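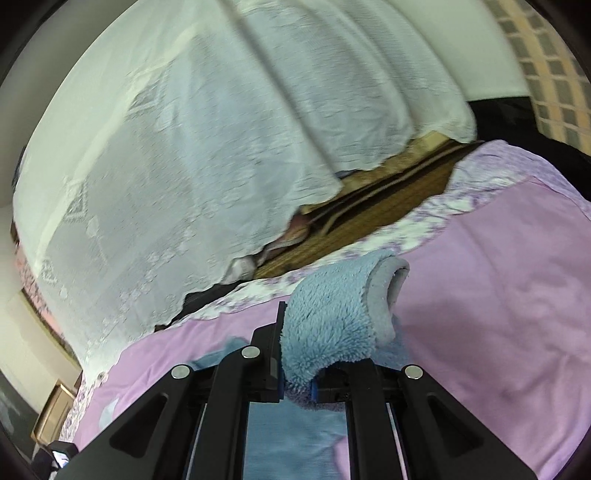
Harkton Help Desk
Ticket: Handling rules for soft goods, gripper loses hold on plush items
Site: Nollbridge
Status: Open, waiting on site

First message, 9:40 a.m.
Hello all, and thank you for being so patient with us over at Nollbridge! We are working through the bedroom set and the plush pieces keep giving us trouble. The fingers close nicely, the pads touch, and then on the lift the cloth creeps out from between them. It happened on 19 of 31 tries this morning. The flat cotton things are fine. We are following the Starndale handling sheet, the March version, with closing force set to 100 percent as it says for bedding.

Reply from support, 10:25 a.m.
Thanks for such a clear write-up, it saves us a lot of back and forth. I think you may be on the wrong page of the sheet (easily done, the headings look alike). Full force is for heavy flat bedding. Anything with a pile goes under rule 5, which asks you to take hold of a fold with some thickness to it, close slowly, and wait a moment before you lift. Please also wipe the pads between items, as lint builds up on them faster than you would think, and keep lace and other sheer cloth clear of the fingers while you close.

Site, 1:15 p.m.
Wiped the pads and went to rule 5. Much better, 5 slips out of 31! The ones we still lose are mostly picked up by the very edge.

Support, 1:50 p.m.
Lovely news. Rule 5 does say to stay off the edge, but it's down in the small print, so I have asked Barajas to move it up in the next version. Could you log the remaining slips with the item type and the grip point? I'll leave this open until I have those.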